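Mamo House Residents' Kitchen Meeting
Minutes, July, 7.30pm, downstairs kitchen

Chair: Mesfin Abdella
Present: 12 residents. Apologies from flat 4, who were at the cinema.

1. Last minutes
Agreed, once "the fridge incident" had been changed to "the fridge matter" at the request of those involved.

2. Fridge shelves
The labels have fallen off again. Mesfin has bought a roll of stickier ones. A carton of custard on the middle shelf was offered to the meeting and went unclaimed. It has been binned.

3. Kitchen kitty
The kitty stands at £17. The quote from Zumel for a new worktop is £300. The meeting looked at these two numbers for a while and moved on.

4. The sink
Longest item of the evening. Points raised:
The bubble wrap along the front of the sink and the counter edge stays for now. Flat 9 asked that people stop popping it. Flat 2 said it was only the once.
Bottles left standing in the basin are to be washed by whoever left them there. "Soaking" will be accepted as an explanation until bedtime.
The bottle brush goes back on its hook and is for bottles. The oven tray was mentioned.
The sponge lives by the tap. A motion to replace it monthly was carried, with one against on grounds of cost.
Scissors: hang them up by the sink after use. They spent most of last month in flat 6.
The pull-down tap was praised by everyone except the person it sprayed.

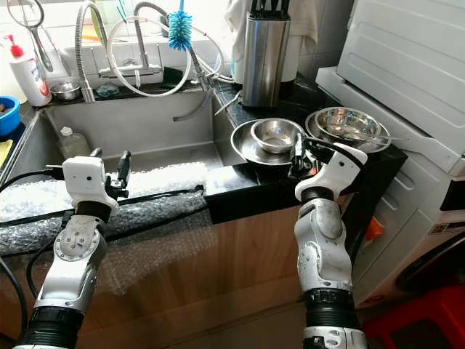
Item 4: the sink, with bubble wrap on the front rim and the green sponge by the tap.

5. Washing-up liquid
Lurent or Nikex? Discussion was warm. Vote tied, six each. The chair declined to use his casting vote as he has to live here. We will finish what we have and then argue again.

6. Any other business
Flat 11 has lost a lid — blue, medium, fits nothing else.

Actions
MA: labels, new sponge, ask Zumel about something cheaper.
Flat 6: scissors.
All: bottles.

Closed 8.50pm. Next meeting to be put on the fridge door.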